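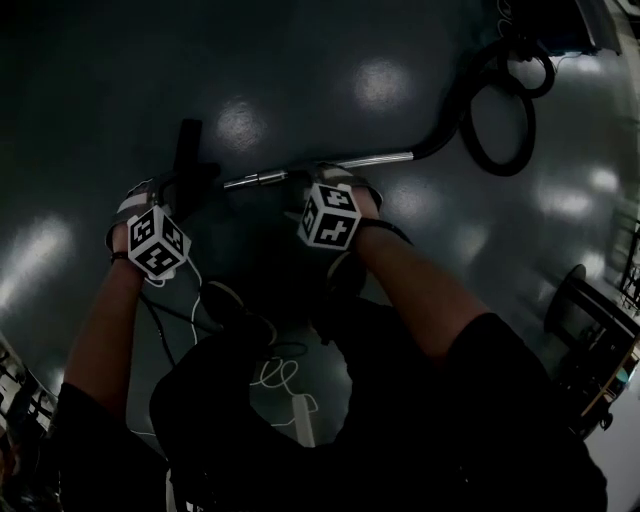
A reader wrote in after my last column to tell me that anyone who turns down the extended warranty on a household appliance is either rich or careless, and that she had taken one out on everything with a plug for as long as she could remember. She sleeps better for it, she said.

I believe her about the sleep. I'm less sure about the rest.

Let me start with what I was offered in May, when our fridge died and I went to Flasulska to replace it. The fridge I settled on was $1,641. Before I'd got my card out, the salesman had turned his screen around to show me three more years of cover for $300. He was pleasant about it. He asked what I would do if the compressor went in year four. I said I supposed I would ring the shop. He said that without the plan I'd be on my own.

Would I, though? In Australia, goods you buy from a shop come with consumer guarantees whether or not you pay anyone extra. They have to be of acceptable quality, and they have to stay that way for a reasonable time, given what they are and what you paid for them. The maker's own warranty can run out while those rights are still alive. What counts as reasonable is arguable, and people do argue about it, but I would not have thought a fridge at that price was expected to drop dead in its fourth year. So a fair part of what I was being sold for $300 was, as far as I could tell, something I already owned.

I asked him what the plan gave me on top of the law. He looked at the screen for a while. Then he said there was a dedicated phone line.

To be fair to the industry, there are sometimes real extras. Some plans will cover food spoilage. Some cover a power surge. Some promise to swap the thing over with no fuss, and no fuss is worth money to a person with small kids or a crook back. I don't think everyone who buys one has been fleeced. I do think the extras ought to be what is advertised, with a price on them, so a customer could decide whether spoiled milk and a phone line come to $300.

What bothers me more is the fine print, which almost no one sees until they need it. I took the booklet home from Flasulska and read it at the kitchen table. Wear and tear was out. So were "consumable components," a term that took in door seals, light globes, filters and hoses. Cosmetic damage was out, and so was anything caused by "failure to maintain in accordance with the manual." I have owned a lot of appliances and I can't think of many faults that a determined claims officer could not squeeze into one of those boxes. If the hose on a vacuum splits, is that a fault or is it wear? I know which answer costs the plan less.

We found this out the hard way with a Nurkex stick vacuum a few years back. It had a two-year plan on it, bought in a weak moment. The battery started to fade well inside that time. Batteries, we were told, were consumable. When I pushed, and mentioned the law, and asked for the name of the person I was speaking to, a new battery turned up in the post. Here is the part I keep coming back to: it didn't come from the plan. It came from the shop, under the rights I'd had all along. The plan itself never paid for a thing.

The usual reply is that insurance always looks like a waste when nothing goes wrong. True enough. I insure the house and I don't resent a cent of it. If the house burned down I could not replace it. If the toaster burned out I could. Insurance makes sense for losses that would sink you, and a shop will happily sell you cover on a kettle.

Last year we refitted the laundry and replaced the dryer in the same go, and the lot came to $3,329, including a Javau washing machine that I'm quite fond of. Every item had its own little plan on offer. The one for the iron was $40. I stood there trying to work out what kind of disaster the iron might suffer that would leave me grateful for having spent that, and I couldn't get there. I put the money in the jar instead.

The jar is a savings account, to be accurate. Whenever I knock back a warranty, I move the same amount across. It has paid for a new dishwasher pump and a call-out for the oven, and it has never asked me whether I followed the manual. I know that won't suit everyone. It needs you to have the money in the first place, and to leave it alone. A big failure early on would also clean it out. If you are renting on a tight budget and a dead washing machine means weeks of feeding coins into the laundromat, then I can see why a fixed price looks good. It is those households I worry about most. They can least afford to pay for cover that overlaps with what they've already got, and I suspect they are the ones who hear the pitch most often — on the cheapest models, where the plan is the dearest part of the deal in proportion.

I would like to see one change. Before a shop takes money for an extended plan, it should have to put two columns in front of you on a single page: what you get for nothing, and what you get for paying. In plain words, in decent-sized type. Shops are already meant to give buyers certain information, and some staff do it well. Mine gave me a booklet and a pen.

I asked the reader whether she had ever made a claim. She said once, on a clothes dryer, and that it had been knocked back over lint. She has renewed the plan.

Last updated: 3 October 2024

Home | Opinion | Money | House & Garden | Letters | Contact

Get our weekly newsletter in your inbox. Enter your email to sign up. You can unsubscribe at any time.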